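Print this page
E-mail this page

4.2 Arbitration between the arm planners

Oana Stanciu wrote the planner and Florencio Vidal the grasp scorer. Each arm runs its own planner at 10 Hz and publishes a swept volume to the shared Riltura node. If two volumes overlap, the arm with the lower priority holds its last waypoint. Both wrist streams and the fixed view feed the scorer.

Clothing, clear zip bag and mesh rack, wrist views first, then the fixed camera:

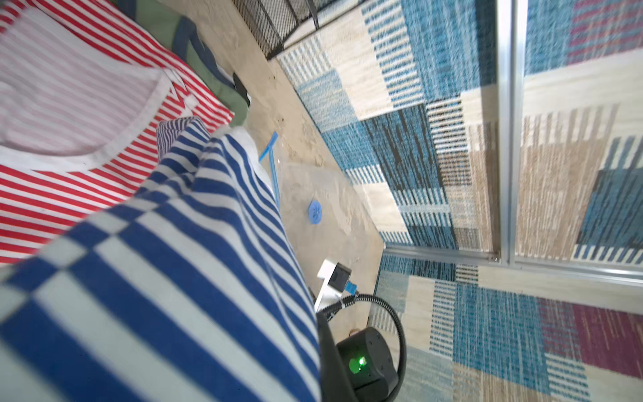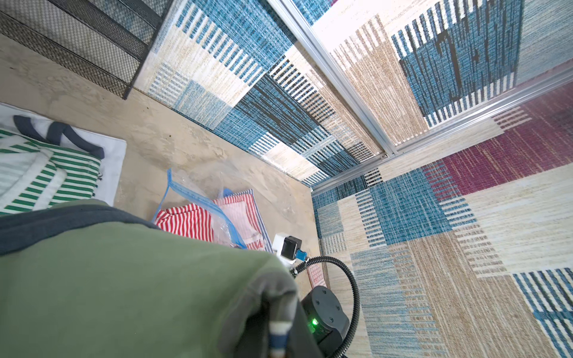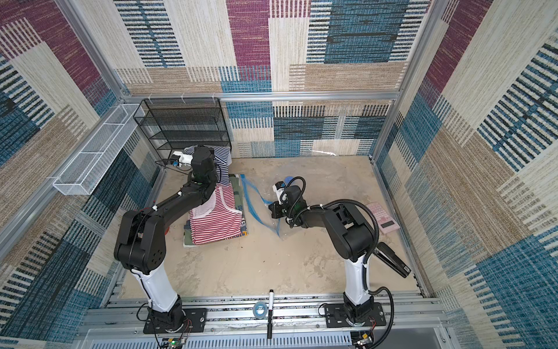 Transparent film remains the weakest class. Depth returns on it are sparse, so the scorer falls back on the colour edge of the seal – a crude cue, but cheap to compute. Of 22 logged bag grasps, 17 were accepted at the first proposal. Stripes caused false fold edges until the gradient threshold was raised to 9.

Print | E-mail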